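Kapitel 4
Marmor und seine Nachahmung: Oberflächen im Innenraum

Lernziele
Nach diesem Kapitel können Sie die Entstehung einer Marmoraderung in Grundzügen erklären, den Verlauf der Adern mit Fachwörtern beschreiben und beurteilen, wann ein gemustertes Material mit einer gemusterten Wand zusammen verwendet werden kann.

4.1 Warum wir mit der Ader beginnen

Wer zum ersten Mal eine Steinplatte aussucht, achtet meistens auf die Farbe. Das ist verständlich, aber für die Planung ist die Ader oft wichtiger als der Grundton. Eine graue Platte mit ruhigem Verlauf wirkt in einem schmalen Raum ganz anders als eine graue Platte mit starken diagonalen Streifen. In diesem Kapitel wird deshalb zuerst über den Verlauf gesprochen und erst danach über die Farbe.

Marmor ist ein metamorphes Gestein. Er bildet sich, wenn Kalkstein oder Dolomit unter hohem Druck und bei hoher Temperatur umkristallisiert. Reiner Marmor ist weiß. Die Adern kommen von Beimengungen, zum Beispiel von Tonmineralen, Eisenoxiden oder Graphit, die schon im ursprünglichen Sediment enthalten waren oder später in Risse eingedrungen sind. Eisenoxide färben gelblich, rötlich oder braun, Graphit färbt grau bis schwarz.
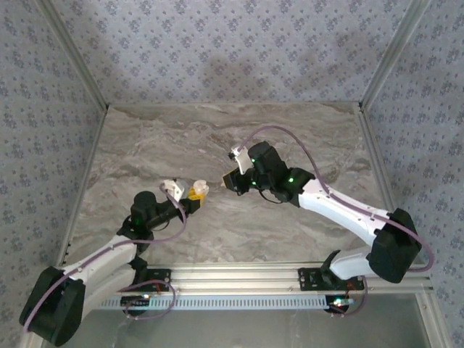 Im Handel werden zwei Schnittrichtungen unterschieden. Schneidet man den Block quer zur Schichtung, so laufen die Adern als längere Streifen über die Platte. Schneidet man ihn parallel zur Schichtung, so entsteht ein wolkiges Bild ohne klare Richtung. Beide Platten können aus demselben Block stammen, und doch hält sie der Kunde oft für zwei verschiedene Steine. Im Lager Skála, das wir in der Fallstudie am Ende des Kapitels besuchen, liegen aus diesem Grund immer zwei Muster von jedem Block nebeneinander.

4.2 Die Nachahmung

Die Nachahmung von Marmor ist sehr alt. Man kennt gemalte Marmorierung auf Putz, Stuckmarmor aus Gips und Pigmenten sowie das marmorierte Papier der Buchbinder. Heute überwiegen gedruckte Dekore. Ein solches Dekor wiederholt sich nach einer bestimmten Länge, die man Rapport nennt. Bei kleinen Flächen bemerkt man den Rapport nicht, bei einem langen Tresen dagegen sehr schnell.

Für die Beschreibung einer Fläche, echt oder nachgeahmt, verwenden wir in diesem Buch immer dieselbe Reihenfolge: Grundton, Hauptrichtung der Adern, Abweichungen von der Hauptrichtung, hellste und dunkelste Stelle.

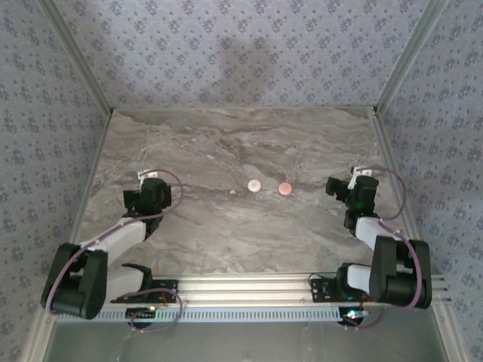 Abb. 4.2: Graubraune Marmorierung mit überwiegend quer laufenden Adern; dunklere diagonale Streifen im oberen mittleren Bereich.

Die Abweichungen sind für das Auge besonders wichtig. Eine Fläche, auf der alle Adern genau parallel laufen, wird leicht als künstlich empfunden, auch wenn sie aus Naturstein ist.

4.3 Muster neben Muster

Eine alte Regel in den Werkstätten lautet, dass zu einem gemusterten Stein eine glatte Wand gehört. Die Regel ist bequem, aber sie ist zu streng. Geblümte Tapete und geaderte Flächen vertragen sich, wenn sich die beiden Muster in der Größe deutlich unterscheiden oder wenn sie einen gemeinsamen Farbton haben. Schwierig wird es, wenn beide Muster ähnlich groß und ähnlich kontrastreich sind. Das Auge findet dann keinen Ort, an dem es sich ausruhen kann. 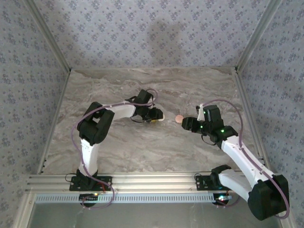

Auch das Licht muss man bedenken. Warmes Licht verstärkt beige und braune Adern, kühles Licht lässt das Grau hervortreten. Deshalb sollte ein Muster immer in dem Raum geprüft werden, in dem es später liegt, einmal am Vormittag und einmal bei künstlicher Beleuchtung.

Aufgaben zur Vorbereitung

1. Suchen Sie in Ihrer Umgebung eine geaderte Fläche und beschreiben Sie sie in der Reihenfolge aus Abschnitt 4.2.
2. Messen Sie an einem gedruckten Dekor den Rapport. Notieren Sie, woran Sie die Wiederholung erkannt haben.
3. Lesen Sie die Fallstudie Skála und vergleichen Sie die beiden Schnittrichtungen.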